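Lorkis gripper kit for stacking small blocks, worth it? Anyone running one?

Asked by Tomomi Ichikawa, 4 April 2020

Looking at the Lorkis two-finger kit from Vulotthorpe for our arm. Job is small stuff, toy blocks, plastic food, that sort of thing. Pick a cube, put it on another cube, let go, don't knock it over. Sales page says "ready in 30 minutes" which I don't believe. Our current gripper is from Oda and it drops things when the pads get dusty.

Want to know:
- does it place gently or does it mash things down
- how bad is the cable mess
- is the support plan worth paying for

Their rep sent me this one, yellow block going onto the purple one on a plate. Looks ok but it's a still so who knows.

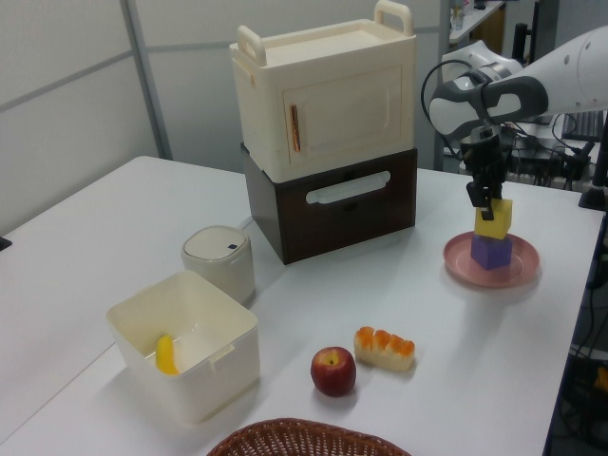 2 answers

Chiharu Yagi
Accepted answer

Have had the kit since June. Short version: good hardware, so-so manual.

Setup was 2 hours for me, not 30 minutes. Most of that was the tool offset, the value in the manual is for the old bracket. Measure your own. If you skip this it'll come down too low on every block and you'll think the force setting is broken. Ask me how I know.

Placing: fine once you slow it down. Factory speed is 100 percent, I run the approach at 80 and the last bit way slower than that. Force setting stays low for blocks. Lower again for anything soft, I dented a foam bun the first week.

Picking is where you have to pay atention. Fingers open wide, so a small cube looks easy, but if you're off sideways one finger comes down on top of the block instead of next to it. Check this from the side before you let it close. From above you won't catch it.
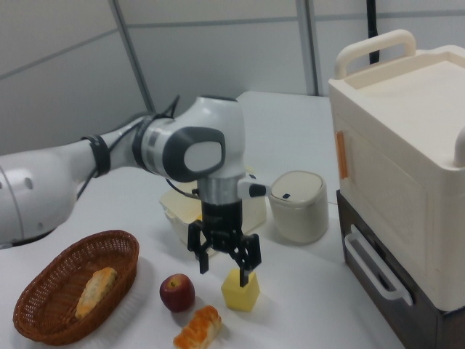
Fingers open over the yellow cube. Look at the right tip, seems to be touching the top face. Shift over before going lower.

Also leave room for the elbow and wrist. Tall things near the pick spot are a pain, move them back or teach a higher approach point.

Cables: yeah, messy. Comes with clips, not enough of them. Leave slack at the wrist or it pulls when the last joint turns. Velcro works better than zip ties, you will be redoing it.

Support plan, skip the first year. Email answers were decent without it. Traltham resells the same kit with a better printed guide btw, so check there before you order direct.
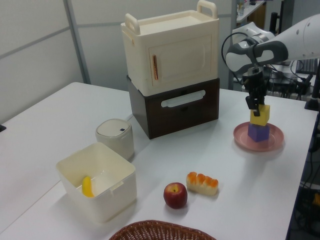 Yellow on purple, gripper still on it. Open slow from here, then straight up. No sideways move untill you're clear.

If the top block sticks to a finger when you open, wipe the pads. Dry cloth, no alcohol, manual is right about that one.

lorkisuser80

we have it too. its ok. pads wear out quick so buy a spare set with the order, shipping later costs more than the pads. didnt try blocks, we do bottle caps

Comment from Tomomi Ichikawa: Thanks both. The offset thing is exactly what I needed. Going to ask Traltham for a quote. Chiharu, do you remember which page the bracket drawing is on? Can't find it in the pdf

Comment from Chiharu Yagi: near the back, after the wiring part. Its sideways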